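Ondirby Community Help > Manipulation > Grippers and End Effectors

Long pointed fingers or standard pads for thin flat parts?

Posted by Trình
Status: open

Our laboratory is comparing two finger sets for the Triltero parallel gripper on a two-arm station. The first is the standard set with flat rubber pads. The second is a long, pointed set. The task is to pick up thin number tiles lying flat on a table and return them to their slots in a puzzle board.

We have completed 200 trials with each set under the same controller settings. The pointed fingers reach the edge of a tile more reliably, but the tile tends to rotate in the grasp before it arrives at the slot. The standard pads hold the tile square and frequently fail to lift it in the first place. Each trial begins with tiles 3, 4 and 5 out of the board, and the board is positioned against marks on the table.

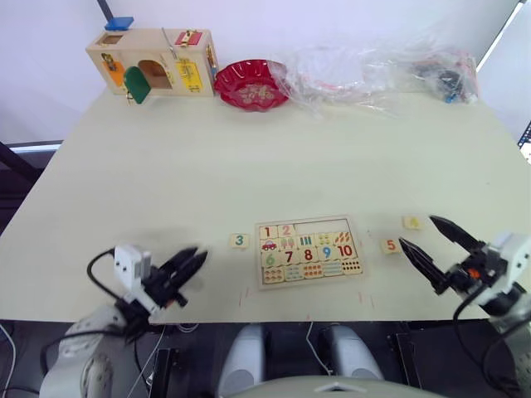
Dramum asks whether the rotation occurs during the lift or during the transfer, as the remedy is different in each case. If the tile turns during the lift, the two fingertips are probably not meeting it at the same height. Please check the fingertip alignment with the gripper fully closed, and then again at the width of the tile. On our own units the two readings did not agree, and a shim under one finger corrected the difference.

If the tile turns during the transfer, reduce the wrist acceleration before changing any hardware. A pointed finger offers a very small contact area, and the tile will pivot around it under a modest load. Dramum would also recommend recording lift failures and placement failures separately. A single success rate will conceal the difference that you are attempting to measure.

Posted by Trình
Thank you. The logs indicate that most of the rotation takes place in the transfer. We will repeat the series at a lower acceleration and record the two failure types in separate columns.

Posted by user249
use suction. we had the same thing with cards and switched to a small cup, no more problems

Posted by Ondirby Support
Suction is a reasonable choice for smooth, sealed surfaces. Members considering it should confirm that the cup is smaller than the tile and that the printed face tolerates repeated contact. It would not, however, answer the original inquiry, which concerns two finger sets on the same gripper.

For that comparison, we advise keeping the grip force constant across both sets and stating it in the results. Finger length affects the force available at the tip, so a single motor current setting does not guarantee equal force. The procedure for measuring tip force is given in section 2 of the gripper setup guide.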